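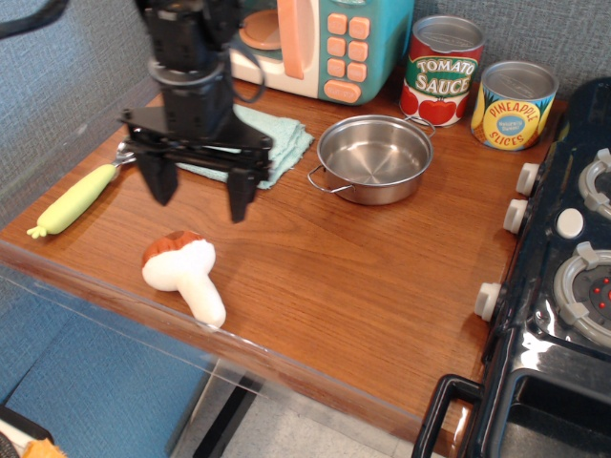 市川、6月

講義ノート　生活支援ロボット概論　第13回
文:ヤツィリ・ガジェゴス(Yatziri Gallegos)
読了目安 4分

ホーム | 講義一覧 | 配布資料 | 課題提出

13-1　台所仕事は「できる」のか

最近の発表資料には「家事ができるロボット」という言い方がよく出てくる。今回はこの「できる」を疑うところから始める。

台所を模した卓上課題では、おもちゃの鍋、とうもろこし、きのこのぬいぐるみ、トマトソースとパイナップルの缶あたりが定番の顔ぶれになる。奥に電子レンジ、脇にコンロ。人間なら三歳児でも遊べる配置だが、平行二指のグリッパにとっては一つずつ事情が違う。

・小鍋:両側に針金の輪の取っ手。縁をつまむか取っ手をつまむかで、その後の傾き方が変わる。内側は光を反射するので、深度センサの値も疑ってかかること。
・畳んだタオル:つかむだけなら易しい。畳んだ形を保ったまま動かせるかは別の話。金属の柄が布の下に入り込んでいたら、どちらを先に動かすか。
・ぬいぐるみ:つぶれてくれるので把持の誤差が隠れる。これで成功率を稼いだ論文は割り引いて読む。
・缶:形が素直。ただし開缶まで含めた課題はほとんど見かけない。

13-2　数字の読み方

Skender課題集の配布版には試行が3,578件ある。多いと感じた人は、物品の種類と初期配置の散らばりを先に確認してほしい。同じ卓で同じ鍋を動かし続けた記録は、件数が増えても別の家の台所について何も教えてくれない。

Atikの報告書では、一課題あたり30試行で成否を出している。成功の定義は「鍋がコンロの上にある」。向きも、置くときの衝撃も、途中で缶を倒したかどうかも問わない。家でこれをやられたら私は怒る。

Grallden社の講演では「実用まであと一歩」と聞いた。その一歩に、洗い物、油汚れ、濡れた床、猫が入っているのかと質問したが、答えは「今後の課題」だった。

現時点での私の見方。決まった卓上で、決まった物を、つかんで置くところまでは認める。片付けや調理と呼ぶのはまだ早い。反論は歓迎する。ただし動画ではなく、失敗例の一覧を添えること。

課題(火曜の授業開始までに提出)
「鍋をコンロに載せる」の成功条件を自分で書き直し、Atikの定義では成功、自分の定義では失敗になる場合を二つ挙げよ。

次回(第14回)は食器洗いを扱う。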